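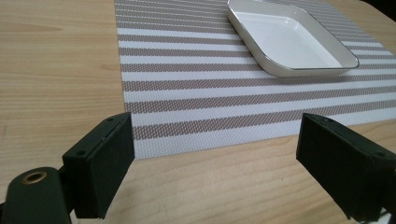 *Photo: Iridetti*

The spring season at the Kidell Hall opens in April with a program devoted to chamber music and the river. Readers who have followed this blog through the winter will know that the hall's future was uncertain for a time, and that several concerts were moved to the church on the opposite bank. The repairs to the roof have now been completed, and the hall has confirmed that all events announced for the spring will be held in the main auditorium.

I have attended concerts at the Kidell for many years and have written about most of them on these pages. The following notes are intended for those who are considering a subscription, and for those who, like me, prefer to know something about a program before taking their seats.

## The opening concert

The first evening belongs to the Okafor Quartet, which returns to the hall after an absence of two seasons. The quartet will perform a late Haydn work, a short piece for strings by a local composer, and, after the intermission, Schubert's "Death and the Maiden." The Schubert is well known, and some subscribers have expressed the wish for something less familiar. I do not share this view. The ensemble's last performance of the work took place in the old rehearsal room, before an audience seated on folding chairs, and the slow movement was among the finest things I have heard in this town.

The new piece lasts 17 minutes and was commissioned by the hall together with the Bruro Festival. It is written in a single movement. According to the program booklet, the composer took the opening rhythm from the sound of the lock gates below the mill, and the players are asked to sit farther apart than is customary. It will be of interest to hear how this arrangement works in the main auditorium, where the sound from the left side of the stage has always been slightly dry.

Doors open at 6:30 p.m. and the concert begins at 7:30. A talk on the new work will be given in the upper foyer before the performance. Admission to the talk is included in the ticket price, but the room holds only 200 people and places cannot be reserved.

## The river exhibition

For the duration of the season, the ground floor of the hall will house an exhibition on the river and its music. Visitors will find printed song sheets, concert posters, and a group of instruments on loan from a private collection. Among these is a small portable organ that was formerly played on the excursion boats. It is no longer in playing condition – the bellows were damaged in storage – but a recording made before that time may be heard at a listening station near the cloakroom.

The posters deserve particular attention. The earliest of them were printed in two colors on thin paper, and it is fortunate that any have survived. They announce dances, choral evenings and a benefit concert for the families of bargemen. The wording is formal and the prices are modest. One poster requests that gentlemen refrain from bringing dogs into the hall, a rule that remains in force and now applies to everyone. 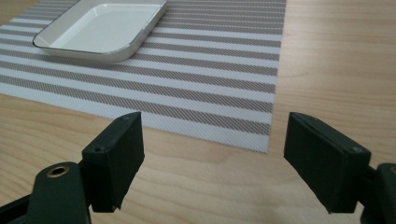

The exhibition is open during the day as well as on concert evenings, and no ticket is required. Guided tours are offered every Sunday at 11 a.m. I would advise visitors who wish to read the song sheets closely to come at that hour or shortly before it. The lighting in the display cases is kept low to protect the paper, and on concert evenings the space between the cases fills quickly.

## Later in the season

The remaining concerts follow the pattern of earlier years. There will be a piano recital, a program of choral music from the Baltic countries, and a family concert in the afternoon at which children may try the instruments under supervision. The choral program is the one I anticipate most. It includes several settings of folk texts that have not previously been sung here, and the texts will be printed in the booklet in the original language with an English translation.

The season closes with a joint performance by the Bruro Festival strings and the hall's own youth orchestra. The two groups have worked together before, with mixed results. Last year's performance of the Dvořák Serenade suffered from too little rehearsal, and the tempo in the finale was not secure. This year additional rehearsals have been scheduled, and the program has been shortened by one work. Both decisions appear sensible to me.

## Tickets and access

A subscription covers all 9 concerts and may be purchased at the box office or by mail. Single tickets will be sold once the subscription period has ended. Students and pensioners are entitled to a reduced price upon presentation of a valid card. Subscribers who held seats last season may keep them, provided that they inform the box office in writing.

The entrance on the river side remains closed while the paving is relaid, and visitors should use the street entrance until further notice. The elevator is in service. Those arriving by car are reminded that the parking area behind the hall is now reserved for performers and for visitors with a disability permit. The public parking lot by the bridge is a short walk away and is free of charge after 6 p.m.

I will publish a review of the opening concert on this blog during the week that follows it. Comments on last season's reviews are now closed, but letters concerning the new program are welcome at the usual address.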